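Progress report to the Barnell Fund, to the end of February
Prepared by Gregor Dalgleish, Lemesberg Community Library

## Where we are

The grant was for moving the local history collection out of the Hepburn Street basement and into the upstairs reading room, and for getting a usable catalogue in place. The move is finished. The catalogue is behind where we said it would be at this stage, for reasons given below.

## The move

All the boxed material is now upstairs. The maps went last because the stair is narrow and the large folders had to be carried flat. Two boxes of parish newsletters had mould along the bottom edge. They are bagged and kept apart in the back office until the conservator can look at them. We have not charged this to the grant and don't expect to.

The basement lease ended as planned and the keys have gone back.

## Catalogue

We set a target of 2,000 entries by the end of February and have reached almost 1,400. Work stopped for a fortnight when the Trovix software would not accept our old spreadsheet. The dates had been typed in several different ways over the years and each batch had to be put right before it would load. That is now done, and entries are going in at a steady rate again.

Photographs are slower than printed items. Many have no names or places on the back, and we have decided to enter these with a short description and come back to them after the summer open sessions, when older residents may be able to help.

## Reading room

The shelving is up and the blinds are fitted. The radiator under the east window still needs a new valve - the landlord has agreed to pay. Opening hours are Tuesday afternoons for now, from 2 until 5, and by appointment at other times.

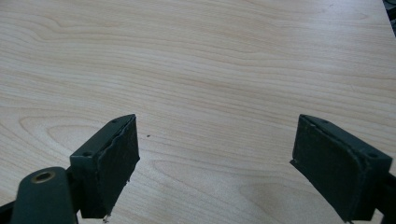

*Wood grain on a light-coloured tabletop.*

## Spending

- Shelving and blinds: complete, within budget
- Removal van and packing: complete, £60 over
- Software licence: paid for the year
- Archive boxes: 100 bought, a second order to follow

The overspend on the van came from a second trip for the map folders. I would like to cover it from the printing line, which is underspent, and would be grateful for your agreement in writing.

## Next period

We will finish the printed items first, then start on the photographs. The leaflet for schools is drafted and with the designer. I will send a proof when I have one, along with the conservator's note on the newsletters.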